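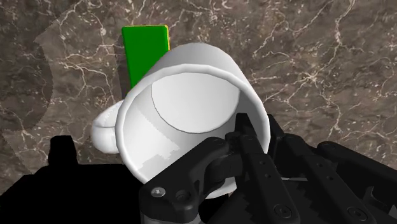
Automation at the Clondberg Kitchens

The Clondberg Kitchens are a commercial catering operation in Bollutham, supplying staff canteens and meeting rooms. The operation employs 13 kitchen hands and is known in the trade press for the gradual introduction of robot arms to bench clearing, a task formerly done entirely by hand.

Background

Bench clearing covers the return of mugs, bowls, cutlery and pans from the counter to the wash area. Before automation it was shared among all staff at the end of each shift. The work was unpopular, and records kept by the employer attributed most wrist and shoulder complaints to it.

In October the operator adopted Prevusex, a planning program that rehearses each movement in a simulated kitchen before it is released to the floor. Simulated benches are stocked with everyday articles, including mugs, spoons and a washing-up sponge. 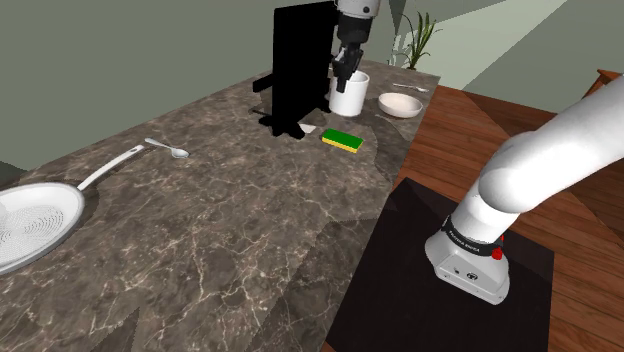
A new routine must complete 400 simulated attempts before a supervisor may approve it. Mugs have received particular attention, as they may be taken by the rim or from the inside, and staff are asked to comment on which grip suits the crockery in use. In the first release period 2,102 attempts were reviewed.

Effects on staff

No positions were abolished. Six kitchen hands were retrained as bench supervisors, a role that involves reviewing simulated runs, recording faults and stopping the arm when required. The remaining staff moved largely to food preparation. Some employees have reported that the new duties are more solitary, and that the end-of-shift conversation once held over the sinks has been lost. Rosters were later changed to restore a shared break.
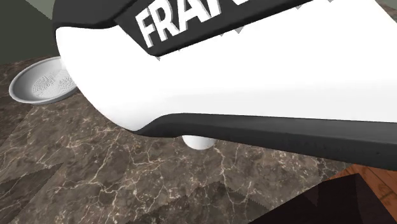 See also

Um (scheduling software)
Bollutham
Workplace retraining
Catering labour

Shared 6 times | 0 comments

Contact the editors | Copyright and licensing | Back to top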